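Objet : Re: [Leden] rangement de la salle

> Bonjour, que reste-t-il à faire à Illedham avant de rendre la clé ? Les bouteilles sont toujours par terre ?

Bonjour,

Les bouteilles en plastique et les flacons sont en tas sous la table blanche.

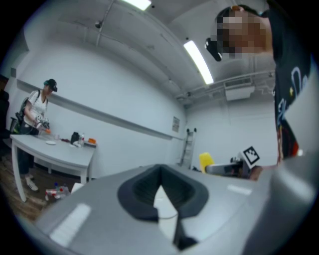 Je propose de tout trier d'un coup, bouchons à part. Pour le reste :

1. Débarrasser la table du fond et vider la petite poubelle. Les sacs à dos restent alignés le long du mur de droite.

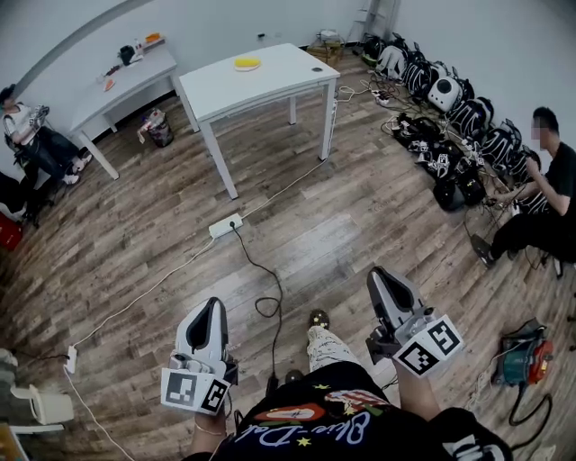

2. Remettre les tables en place, puis balayer.

Clé à rendre chez Grabner avant 13 h.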